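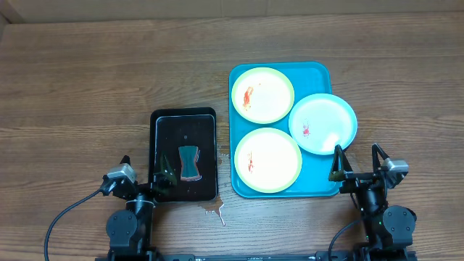 Black tray with inner pan and sponge, teal tray alongside.

Tornell SC-30 Surface Coating
Water-based hygienic topcoat for hard surfaces

Product overview
Tornell SC-30 is a two-part, water-based topcoat with a silver-ion additive, supplied for glazed ceramic, glass, stainless steel and powder-coated metal. The additive limits the growth of bacteria on the cured film. It does not replace routine cleaning, and it is not a disinfectant.

The coating is made by Pirihi at the Trirnenance plant and sold under the Tornell name. It replaces the earlier Eslow primer and topcoat system. Eslow hardener must not be mixed with SC-30 base.

Technical data
Appearance, cured: clear, satin
Mix ratio, base to hardener: 4:1 by volume
Pot life: 30 minutes
Touch dry: 60 minutes
Dry film thickness: 30 microns per coat
Number of coats: one on glass, two on metal
Pack size: 900 ml, base and hardener combined
Application: spray or foam roller

Surface preparation
Remove grease, limescale and silicone residue with a neutral detergent. Rinse with clean water and let the surface dry fully. Stainless steel should be abraded lightly with a fine non-metallic pad and wiped down with isopropyl alcohol. Previously coated surfaces must be sound. Test a small area first.

Application
Stir the base before adding hardener. Mix slowly to avoid trapping air. Do not thin. Discard mixed material at the end of its pot life, even if it still appears fluid. Apply the second coat once the first is touch dry. Leave for seven days before washing with detergent.

Care of the cured film
Use a soft cloth or non-scratch sponge. Chlorine bleach at normal household dilution is acceptable if rinsed off. Solvent cleaners and scouring powders will dull the finish and void the warranty.

Limitations
Not for use on cooking surfaces, cutting boards, drinking water tanks or any surface in continuous contact with food. Not suitable for unsealed wood or flexible plastics.

Storage
Keep sealed and protected from frost. Unopened packs keep for 12 months.

Ordering
SC-30 is sold by the single pack or by the case of six. Safety data sheets are supplied with each order.

Data sheet revised 2021-04-03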